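Osau

Transcribed text of the Tikmont Growers' Letter, with tables of planting notes

What is in this folder

Osau is a collection of plain text files made from the Tikmont Growers' Letter, a small printed paper about vegetable gardens and fruit trees. I typed most of it myself. Min-kyu Min typed the pages about grafting, and Geum-ok Shin read everything against the paper copies one more time. English is not the first language of any of us, so please tell us when a sentence looks wrong. Sometimes it is our mistake and sometimes it was printed so.

The folders are:

letters/ - the full text, one file per issue
tables/ - planting notes as comma separated values
names/ - a list of plant names with their different spellings
ulla/ - the script that builds the tables from the letters

How the text was made

We typed by hand from the paper. Line breaks follow the paragraphs and do not follow the printed columns. Words divided by a hyphen at the end of a line are joined again. Old spellings stay, and also the errors in the plant names, which you will find corrected only in names/.

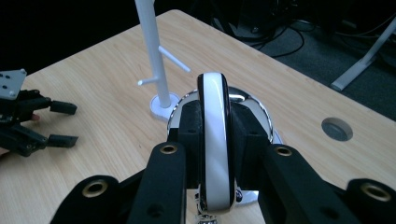
Where a word could not be read, the file has [?] in its place. Where the ink was weak but we are fairly sure, the word is followed by (?). Please do not remove these marks when you copy the text, even if you think you know the word.

Prices of seed were left exactly as printed. The Letter changed its way to write weights more than once, and the tables keep the original unit in its own column.

Fields in tables/

issue: the volume and issue number as on the cover
plant: the name as printed
plant_std: the name as in names/
task: sow, move, prune, graft, pick or store
month: the month named in the text, or empty
note: free text, at most 30 words

The month column is empty more often than you would expect. Many writers said "when the plum blossom falls" or "after the second weeding", and we did not want to guess a month for them. If you need months for a map or a calendar, you must decide this yourself and say in your work how you did it.

A sample from letters/
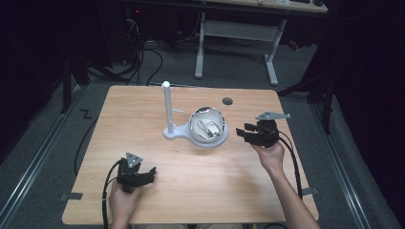 Vol. 3, Issue 2

Leeks sown under glass may go to the open bed when they are as thick as a pencil. Make the hole deep, drop the plant in and fill with water only. Do not press the soil. Mr. Hwang cuts the roots short before planting and says it does no harm, but his neighbor has done it both ways and prefers them long.

Known problems

The script in ulla/ reads "currants" and "currant bushes" as two different plants. Cyprian Lis has a repair for this, to be added in June.

Some recipes for pickles were put in tables/ under the task "store". I am still not sure if they belong there - Ok-hee Song thinks yes, because the Letter printed them in the same column as the advice for cellars.

Use and credit

You may copy and change the files for any purpose. Please name Osau and give the issue number of what you quote. Corrections go to Mandla Modise, who keeps the paper copies and can check a page for you.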